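Cutting household waste: tips for the kitchen and laundry

Most of what goes in the trash at home comes from the kitchen. The changes below cost little and can be started on any evening. 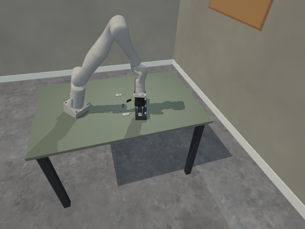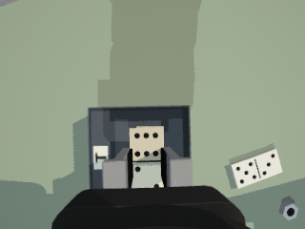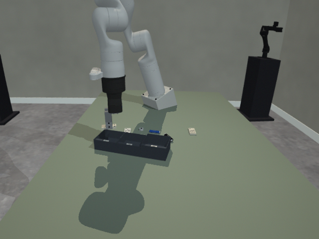
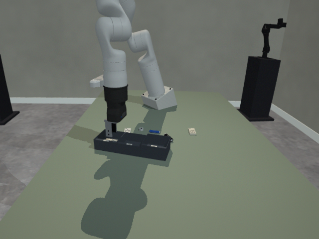

Tiina Turunen
Home and Recycling Editor, Kurkero

Food scraps
Keep a lidded pail by the sink and empty it every Wednesday and Sunday. Line it with newspaper. Coffee grounds, peelings and crushed eggshells can all go on the compost heap - meat and cheese should stay out.

Leftovers
Put older food at the front of the fridge, at eye level. Freeze bread in slices. Soup freezes well in jars if you leave an inch at the top.

Laundry
Wash at the cold setting unless something is badly stained. Fill the drum, but leave room for your hand above the clothes. An outdoor line is best from spring until November.

Jars and cans
Rinse them in the used dishwater. Labels come off after 10 minutes in warm water with a spoonful of baking soda. Metal lids go in with the cans in Dureck, but check your own town's list.

Cleaning cloths
Cut worn towels into squares and hem them if they fray. Ours are kept in a drawer under the sink - the old T-shirts are better for windows.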